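December, a quarter to midnight, kettle on

I told myself I'd go straight to bed when we got in, and of course I'm at the kitchen table with my shoes still on and a pot of tea I have no business drinking at this hour. But I want to get the evening down while I still have it, before the reviews come out and I start remembering other people's opinions as my own.

We went to see Wosomance! After all those months of rumours, and the lead being recast, and the songs leaking one at a time, it has finally opened, and our dear old Urkari had it on the big screen upstairs. There's a poster up the full height of the stairwell with Obsa Adugna looking over his shoulder in a wet coat, and two girls were having their photo taken with it when we came in, and then again when we came out, so either they hadn't moved or they were very keen.

I should say for my own future benefit (I reread these things and never know what I was on about) that I have followed Obsa since his first picture, Nulis, when he was the younger brother who doesn't get the girl and has that one good scene at the railway crossing. I was in the old flat then, with the bad heater. I saw it on my own on a weeknight and came home and rang Mum to tell her there was a new boy and she should keep an eye out. She said he had ears like my uncle. She was right, too, and I've never been able to unsee it.

Then came the lean years. The cop thing, the other cop thing, the comedy with the twins where he played both twins and wasn't funny as either of them. I sat through all of it, and paid full price for most. I think people forget how long he was away after that, six years without a proper leading role, just the odd guest bit and a dance show he judged for one season in some very loud jackets. So when his name came up tonight, white letters on black and no music at all, there was a little cheer from the back rows and I felt my throat go, which is ridiculous at my age. 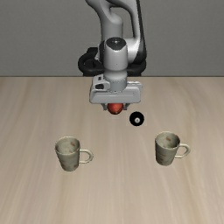

Red apple-like thing, ball, two speckled mugs.

Anyway, the film. It's too long, I'll say that first and get it out of the way. The first half is lovely, all courtyards and misunderstandings, and he plays a schoolteacher who has come home to sell his father's house and keeps finding excuses to put it off. He has gone grey at the sides and they've let him keep it. There's a stretch where he does nothing but mend a gate while his sister talks at him through a window, and I could have watched another twenty minutes of it. His hands are good. I don't think I'd ever noticed an actor's hands before.

After interval it goes a bit silly. There's a land developer with a moustache, and a court case, and a fight in a rice store that belongs in one of the cop things. I went out for a choc-top in the middle of it and didn't feel I'd missed much. But it comes good again at the end, when he reads the old man's letter aloud and stumbles over a word and they've left the stumble in. The woman in front of me had her scarf up over her whole face. I gave her a tissue on the way out and we had a nice chat on the stairs about whether he'd win anything for it. She thinks a nomination at best. I think they'd be mad not to give it to him, but then I thought that about Nulis, and he lost to a man playing a horse trainer.

The songs I'm less sure of. The one at the wedding is a proper earworm (I've been humming it at the kettle) but the rainy one goes on and on, and he's lip-synching a voice that belongs to somebody half his age. I miss the days when the singer and the face seemed to fit together. Mum would have had plenty to say about that. She kept her old film magazines under the bed in order of favourite heroes, never by date, and heaven help you if you put one back in the wrong pile.

The Urkari is looking tired, poor thing. The curtains don't close all the way now and my armrest came up in my hand. But it was a good crowd, more than 100 I'd say, with whole families along the rows and babies being walked up and down the side aisle, and everybody talking back to the moustache man.

I'd like to see it again before it goes, maybe at a matinee, and this time I'll stay put through the rice store in case I've been unfair. I must also dig out my Nulis disc, which I have a feeling I lent to my cousin and never got back. The ticket stub is tucked in at the back of this book, and the tea's gone cold, and I still haven't taken my shoes off.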